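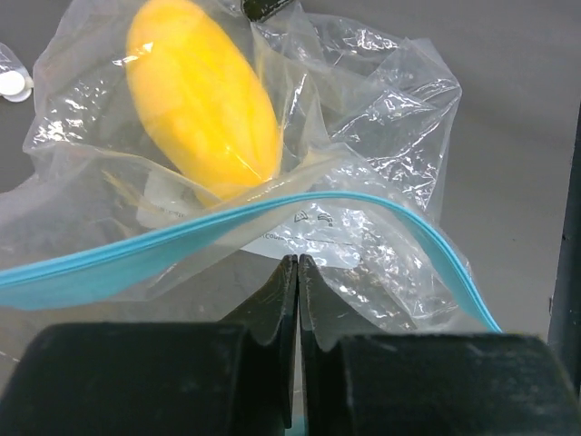
Lists > produce-storage > February
Filed under: Humidity and Venting
Friday, Jabari Kariuki

The Rarley logger reads high after condensation, so discard the first 2 hours following any door opening. I reran the Bonditz room with those records removed. That leaves 3,271 readings, and the humidity drift is gone. 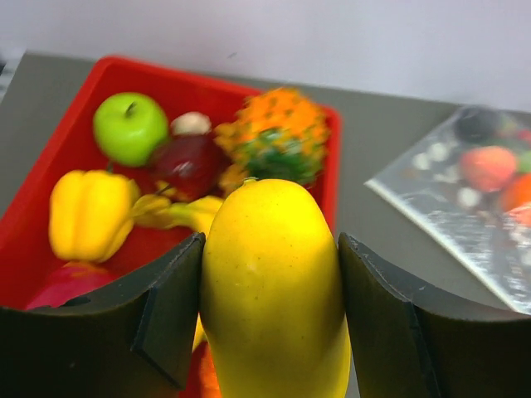 Artificial yellow squash, red tray behind.

> We see weight loss in summer squash even with the
> bags closed. Is the film too thin, or is the room
> too dry? Setpoint hasn't changed.

Check the fan before you change film. Air speed over the pallets matters more than the setpoint.

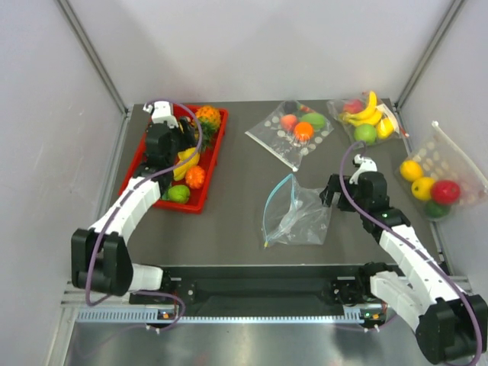
Weigh the same bags each morning, before the defrost cycle, and log the fan state next to the weight. Bag 194 in my file has no fan state and should be skipped.

> Do you vent mixed loads differently?

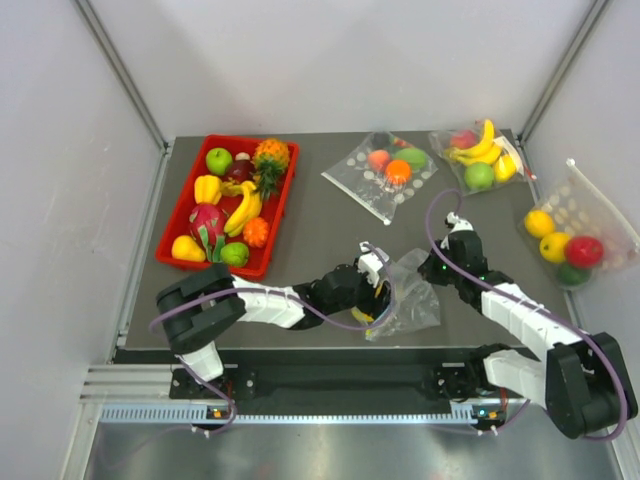 Photo: Rizzi

Yes. Bananas and apples give off ethylene, so I keep squash out of that room. If you can't, increase the fresh air and expect more drying. The vent settings start at row 473 of the sheet.

Jabari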